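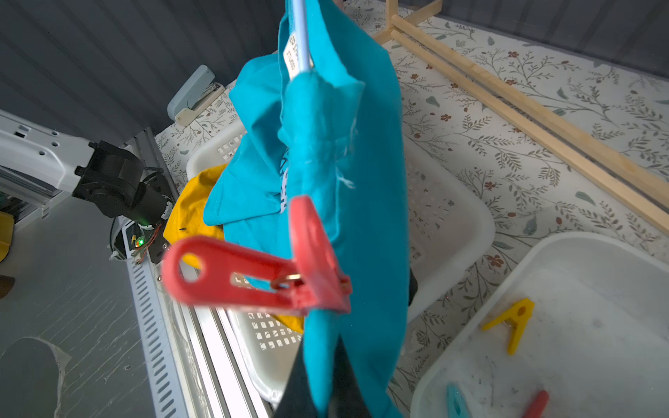

Review: Droltora Listing Manager for Residential Brokerages

Droltora Listing Manager was evaluated by the Flodemham office over 90 days, with 3486 active and archived condominium records loaded at the start. Import was orderly, although unit numbers containing letters had to be corrected by hand.

The reservation calendar is the strongest feature. Agents can hold a unit, record the deposit and release it from one page. Reports are weaker – closing costs cannot be separated by building. Support replied within one business day.

The office rates the product 4 out of 5 and will renew in October.

Comments (3)

Lavov: Does it handle rentals as well as sales?

condo_desk: We had the same trouble with unit numbers.

Wijaya Realty: The reports were why we left.

This site uses cookies. By continuing, you accept our cookie policy.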